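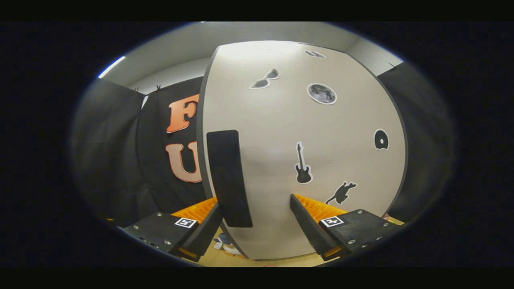

By Vesham

Papercraft > Techniques > Pocket Albums

How to Bind a Small Pocket Album with a Folded Spine

This album needs no sewing and no punching. The pages hang on a pleated strip of paper, called a hinge spine, and each page is an open pocket that holds a tag or a photo. The finished book is 6 inches tall and 5 inches wide with five pages.

What you need

Two pieces of chipboard, 5 by 6 inches
One piece of chipboard, 1 1/2 by 6 inches, for the spine
Five sheets of heavy cardstock, 10 by 6 inches
One strip of text-weight paper, 6 by 8 inches
Cover paper, bookbinding tape and strong double-sided tape
A bone folder and a scoring board

I use Cluvero 100 lb cardstock for the pages. Lighter paper works but the pockets sag once there is a photo in them.

Making the hinge spine

Lay the 6 by 8 strip with the long side across the top of your scoring board. Score at 1 3/4 inches, then every 1/2 inch until you reach 6 1/4. You should have ten score lines. Fold them as mountain, valley, valley, mountain if you want flat gaps between the hinges, or simply accordion them, as I do. The accordion gives five peaks, and each peak holds one page.

Burnish every fold twice. Put a line of tape inside each peak and press it closed, so each one stands up as a fin 1/2 inch tall. Leave the two end flaps alone for now.

Making the pages

Score each 10 by 6 sheet at 5 inches and fold it in half. Run tape along the top and bottom edges only, 1/8 inch in from the edge, and close it. The side across from the fold stays open. Slide that open side over a fin and tape it on both faces. If you would like the pocket to load from the top, leave the top edge untaped and tape only the bottom.

Trim your tags to 4 1/4 by 5 1/2 inches so they clear the tape.

Assembling the cover

Line up the three pieces of chipboard with a gap of 1/8 inch on each side of the spine piece. Join them with bookbinding tape, front and back. Cover the outside with paper, miter the corners and fold the edges in. Close it while the glue is still a little soft — this sets the gap.

Center the hinge strip on the inside of the spine and tape down the end flaps onto the covers. Attach the pages after this step if your hands are large. Line the inside covers last.

Put the album under a heavy book overnight before you decorate it.

More in Pocket Albums

Choosing chipboard weights
Waterfall pages from scraps
A ribbon closure for thick albums
Mitered corners step by step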